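Shop > Bench Arms > Two-Arm Kits > Estura Pair

Estura Pair — two-arm bench kit from Nastolo

I get asked one thing more than any other when people look at the Estura: will it do my laundry? I've had a pair running in my shop since December, so I'll give you my own answer before you get to the order button.

Short version — it does bits of laundry. Sorting darks from lights is the chore I'd start with. The arm has to grab one piece of cloth out of a pile without dragging its neighbor along, and cloth never sits the same way twice. On my last run of 100 tries with dish towels and old T-shirts, it got 72 right. My kid does better, but my kid also wants to be paid!

Folding is harder. One arm can pick, but folding really wants both arms pulling evenly, and I'm still getting sleeves tucked in on themselves. Socks? Don't ask me about socks yet.

What you get for $1,301: both arms, both grippers, the wrist modules, cables and mounting brackets. The enclosure is extra (I'd buy it, plain walls made my life a lot easier). Setup took me 11 hours, and a good chunk of that was cable routing — leave more slack than you think you need at the wrist, then swing each joint by hand before you power anything up.

If you run a small shop, I'd look at it for sorting rags or loading parts into trays, with a person close by. If you want clean shirts in a drawer by dinner, keep your hamper and wait a while.

Comments

Gergely Kelemen: Same trouble with folding on mine. Thicker towels go better than thin ones, for what it's worth.

Radosław Szewczyk: Does the Givton gripper fit these brackets? I have two sitting in a box.

Gergely Kelemen: It fits, but you'll need longer bolts.

Related items

Givton Soft Jaw Gripper
Farina Bench Enclosure
Nastolo Spare Cable Set 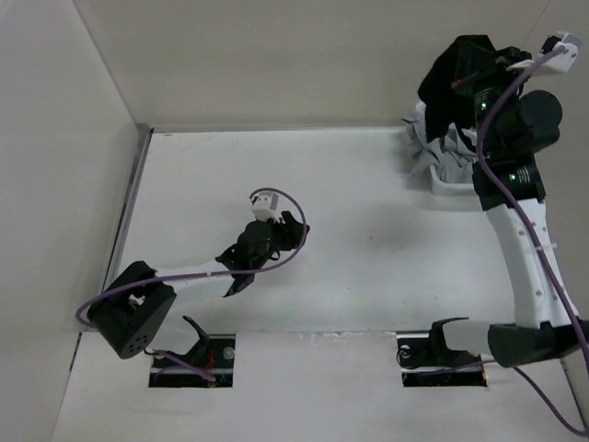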